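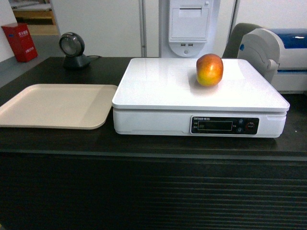
Loose fruit, sold by weight, and what we think we're paying for

tirgate_pam
Joined the board ages ago, mostly lurk

Right. Small grumble that has grown legs. The greengrocer on the parade at Tirgate has gone over to selling apples singly by weight, and the supermarket up the road has gone the other way and now does everything loose at a flat price each. So a big apple and a small apple cost the same in one shop and different amounts in the other, and I have spent more of this week thinking about it than I did about my pension.

My question is which of these is the honest way to sell an apple. My husband says by weight, obviously, and went back to the cricket. I am less sure. If they're all one price, you rummage for the biggest. If it's by weight, you rummage for the nicest. Either way somebody is left with the sad ones at ten to six.

Not after a fight. Just want to know what other people do.

oldmoneybags
Weight. Always weight. Flat price is how you end up with three grown adults elbowing each other over a Bramley.

Nouri_Lane
Flat price for me. I can add up 3 of something in my head. I can't add up 3 of something at so much a kilo when one is the size of a cricket ball and one is the size of a conker, and I resent being asked to before breakfast.

Also you say "honest". The old chap who had the market stall when I was little sold by weight and he had a thumb like a house brick. My mum used to watch that thumb the way other people watch the telly.

oldmoneybags
Thumbs are a separate matter. You can't condemn the whole metric system over a thumb.

Nouri_Lane
It was pounds and ounces. It was a very traditional thumb.

S Bagheri
I had a fruit and veg shop for 17 years so I'll stick my oar in.

By weight is fairer to the shop, and by the each is quicker for the till. That is the whole of it. The customer's feelings come a long way down the list, sorry Pam. When I started we weighed everything, and on a Saturday the queue went past the bookie's. My wife put a sign up in December one year saying satsumas were priced each, and we were home in time for tea for the first time since we opened. I lost a bit on the large ones. I made a bit on the small ones. I never worked out which was more and I slept perfectly well.

What I would say is that buying in is done by the box, and the boxes are graded by size. So in a supermarket with one price for each apple, they are mostly near enough the same apple. You're rummaging for nothing. You do get the odd whopper but it's not worth missing your bus.

Shahab

tirgate_pam
Shahab, that is very helpful and also a bit crushing. I have been rummaging with some conviction.

grumbleweed
Going to disagree with the shopkeeper, politely. "Near enough the same apple" is doing a lot of work there. I took two Galas home from the same tray and put them on the kitchen scales and one was half as heavy again as the other. Same price! If you sold me petrol like that I'd be on to the council.

S Bagheri
Half as heavy again in one tray is somebody tipping two boxes together to clear space. We all did it. I'm not proud.

grumbleweed
So you admit it.

S Bagheri
I've retired. I admit everything.

parisa_abbasi
Can I put in a word for the bag? All this loose fruit business assumes you want to stand there choosing. I have two children and a job. I want someone else to have chosen, badly if need be, and put them in a bag, and for the bag to have a price on it. One will be bruised. I know one will be bruised. I've made my peace with the bruised one, it goes in the crumble.

oldmoneybags
The bag is how they get rid of the bruised one.

parisa_abbasi
Yes, and I'm telling you I don't mind. I'm paying someone to spare me this conversation.

Nouri_Lane
And yet.

parisa_abbasi
I'm on a train.

clilteo_dave
Bag people are why everyone throws away so much. You buy six because the bag says six, you eat four, and the other two sit in the bowl until they could be used for modelling. I buy one apple at a time. On the way home, most days. I've had very odd looks for buying one apple, as if it must be for a bet.

By weight suits the single apple buyer down to the ground as it happens. You can have a little one if you only fancy a little one. With flat pricing the small apple is a mug's game, so they never sell, and then they stop stocking them, and now try finding an apple a five-year-old can get through. They're all the size of a baby's head.

tirgate_pam
Now that's a point I hadn't thought of. My granddaughter takes four bites and hands it back to me with great ceremony. I have eaten the remains of more apples this summer than I've eaten apples.

grumbleweed
Cut it up?

tirgate_pam
She won't have it cut up. It has to be whole so she can not eat it.

oldmoneybags
Dave is right, and it pains me. Weight pricing gets you a mixed tray. Flat pricing gets you a parade.

Pumel_Road_Allotments
Those of us with trees are enjoying this thread very much. Our Discovery will be dropping next month and I'll be leaving carrier bags on doorsteps and running away. Price each: nil. Price per kilo: nil. You are requested not to bring the bags back full of your own courgettes, which happened last year, and I know which of you it was.

Nouri_Lane
They were good courgettes.

Pumel_Road_Allotments
They were marrows, and one of them had a door.

S Bagheri
While we're here, the one I never understood from my own side of the counter was the self-weigh. Big places where you put your own fruit on, press the picture and get a sticker. Marvellous trust in the public. A pal of mine managed a branch with one of those and said that according to the stickers the town ate nothing but brown onions. He had mangoes going through as onions. He once had a pineapple go through as an onion and the lady looked him straight in the eye.

grumbleweed
I'm not saying I've done that.

oldmoneybags
Nobody asked.

grumbleweed
I'm only saying the onion is on the first screen and the posh apples are on the fourth. That's a design fault. You can't prosecute a man for a design fault.

clilteo_dave
There are too many apples on those screens anyway. I pressed "apple" and it wanted to know which apple. I'd thrown the little label away. I said Braeburn in the end because it sounded like someone who could look after himself.

parisa_abbasi
Off the train now. May I point out that the bag has a barcode.

tirgate_pam
Parisa, noted. I went into both shops this morning so as to settle it (Sun 11 July, and yes, the greengrocer opens on a Sunday now, another thing for my husband to have a view on). Bought one from each. The greengrocer's was dearer and smaller and tasted of something. The supermarket's was cheaper and enormous and tasted chiefly of fridge. So I've learned that I was asking the wrong question, or possibly that I was hungry.

oldmoneybags
One apple each is not a fair trial. Could have been a duff one.

tirgate_pam
I'm not buying 1,000 of them to satisfy you.

grumbleweed
Different varieties?

tirgate_pam
Yes, different varieties. One was a Worcester and the other was something that sounded like a hatchback.

grumbleweed
Well then it proves nothing at all, does it.

S Bagheri
If you like the Worcester, go early in the day and early in the week, and buy only what you'll eat by Thursday. They don't keep. They go woolly while you're looking at them. Ask him when he gets his delivery, he'll be flattered. And don't squeeze! I can't tell you what it did to me, watching people squeeze.

Nouri_Lane
How else do you know?

S Bagheri
Smell the end where the stalk is. Or ask me and I'd have told you.

Nouri_Lane
You'd have told me they were all lovely.

S Bagheri
They were all lovely. Some were just lovely sooner than others.

Pumel_Road_Allotments
Doorsteps. Next month. Leave your porch lights off.

clilteo_dave
Does anyone want to do bananas, or is it too soon? Only I've got opinions about people who snap one off a bunch.

parisa_abbasi
Start your own thread, Dave.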